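Playroom and Nursery Walk-Through, July
Checked by: Yesenia Hinojosa, with Idun Viklund holding the clipboard
Unit number on the door: 794

1. Exits and hallway – OK
Both doors open all the way and the mat lies flat. Thank you to whoever moved the stroller rack, it makes such a difference when you come in with your arms full!

2. Outlets and cords – NEEDS WORK
One cover is missing behind the reading chair. Braulio Quezada has spares in the supply closet (top shelf, left side, behind the paper towels). The Voltavent heater cord should also be tied up higher than it is now.

3. Shelves and wall anchors – OK
I gave each one a good tug. The tall one creaks a bit but the bracket is tight.

4. Diaper area – OK
Strap works, pad has no splits, wipes are within reach of the grown-up and out of reach of the baby.

5. Water temperature – NOT DONE
I left the thermometer at home, sorry. Fidel Farías will do it on his morning round.

6. Toys, small parts and wear – OK with comments
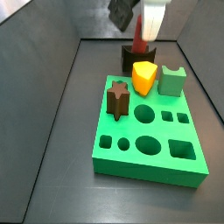
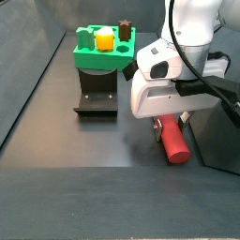

Small parts are the item I always fuss over, and I would rather fuss than not. Please run anything new through the choke tube before it goes on the low shelf, and look over the older things for bite marks and crumbling corners while you're at it. Foam like the green shape sorter deserves a slow look along the edges of the holes, where little fingers and teeth like to work away at it. If a bit comes off when you rub it with your thumb, put it in the bin marked 13 and leave me a note.

Next walk-through: Liesl Zürcher, 5 p.m., after pickup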